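Kaltano hand-held gripper kit, notes after three weeks of use. Thread. 1/8

Bought two kits in October for collecting grasp demonstrations. One went to Yevhen Holovko, one stayed on my bench. Same task list for both: kitchen storage, shelf picks, shelf returns.

Assembly took four hours per unit. The manual skips the torque for the linkage screws. I stopped at snug and added thread locker. Brass inserts in the linkage ends are a good choice -- the earlier Polen kit cut threads straight into plastic and mine stripped.

Finger travel is smooth, and both fingers close evenly. No complaint about the linkage. Trigger return spring is too stiff for long sessions. Kadir Kozan sells a softer one that drops in.

Pads are the weak part. Black foam, adhesive backed, grips smooth plastic well when new. Edges fray early and then tear. 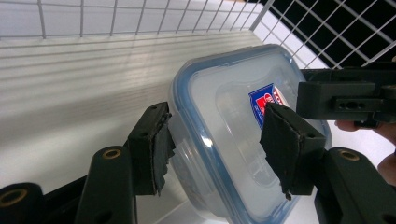 Clear container with blue seal, shelf task. Note the pad edges on both fingers.

The worn pads still hold a light container on its curved sides. With a full one I got slip on the lift. Hanging strands also bother me for data: they change how the finger looks to the camera from one session to the next.

Tried Tawfik silicone sheet as a replacement, cut to the same outline. Lasts much longer. Less compliant, so rounded corners need a more careful approach. I would pick 3 mm over 2 mm.

Asked support about pad life. Tianyou Liang answered the next day, sent a spare set and said a denser foam is being tested. No date given. Spares are not listed in the shop yet, and they should be.

Verdict: good mechanism, decent hardware, consumables not ready. Buy it if you can cut your own pads. If you need it to work out of the box for a whole team, wait for the new foam. Will post the silicone template once Yevhen has checked the hole spacing on his unit. 8/8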